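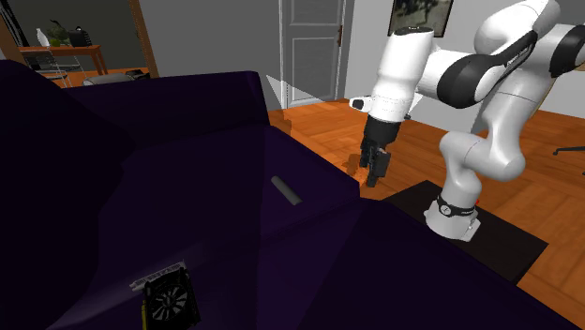

Housing and Home Life

Furnished Rentals: A Property Manager Explains What Tenants Should Ask

Furnished apartments have become a regular part of the rental market in Plernton, where many workers arrive on contracts shorter than a standard lease. Bivalance, a property management firm with 552 units in the city, now lets 34 percent of them with furniture included. The firm's director of tenant services spoke with the Housing Desk about deposits, wear and the questions that renters tend to leave until too late.

The director began with the sofa. "It is the item we discuss most at the end of a tenancy," she said. "People eat on it, work on it and sleep on it when family visits. A bed has a mattress cover. A sofa usually has nothing."

Under the firm's current policy, ordinary wear is never charged to the tenant. The director defined this as flattened cushions, light fading and the small marks that come with daily use. Tears, burns and deep stains are treated as damage, and the cost is set against the age of the piece. "If a sofa is near the end of its life, we can't ask someone to buy us a new one," she said. "The lease says so, and we ask tenants to read that page with us before they sign."

Color also plays a part. Bivalance moved away from cream and beige upholstery when it refitted its Guillot Street building, and it now orders mostly deep shades. The director said that tenants had raised doubts at first, as dark fabric can make a small living room feel smaller. The firm responded by painting the walls in lighter tones and adding a second floor lamp to each unit. Requests for professional cleaning fell in the year that followed, although she was careful not to credit the fabric alone. "We also changed our cleaning contractor that spring," she noted.

Asked what a renter should do on the first day, the director pointed to the inventory. Each Bivalance tenant receives a list of the contents and has 29 days to return it with corrections. Few use the full period, and a good number never return it at all. "That list protects the tenant more than it protects us," she said. "If the table has a scratch and it is written down in May, then there is no argument later."

She advised tenants to lift cushions, open every drawer and check the legs of chairs and tables. Problems with frames and joints are often missed at move-in and become a source of dispute when a piece finally gives way.

The firm's supplier, Cirnimura, offers replacement covers and cushions for most of its seating, and Bivalance keeps a stock of both. Tenants may ask for a replacement cushion at any time. The director said this costs the firm less than replacing whole pieces, and it has cut down on the number of sofas sent for disposal.

Not every tenant wants what is provided. Some arrive with a favorite armchair or a desk of their own, and storage is limited. Bivalance will remove up to 2 large items from a unit without charge, provided that the request is made before the keys are handed over. After that date, a moving fee applies. "We would like to be more flexible," the director said, "but the basement at Guillot Street is full – it has been full since last winter."

The conversation closed on the subject of cost. Furnished units carry a higher monthly rent, and the director acknowledged that the difference adds up for anyone who stays beyond a year. She recommends that tenants ask for both prices, furnished and unfurnished, when they renew. Those who choose to switch may buy the existing furniture at its written-down value.

"A few families have done that and kept everything," she said. "One of them bought the sofa and asked us to take away the rest."

Tenants of Bivalance properties may request a copy of the wear and damage schedule from the leasing office during business hours. The office closes at 5 p.m.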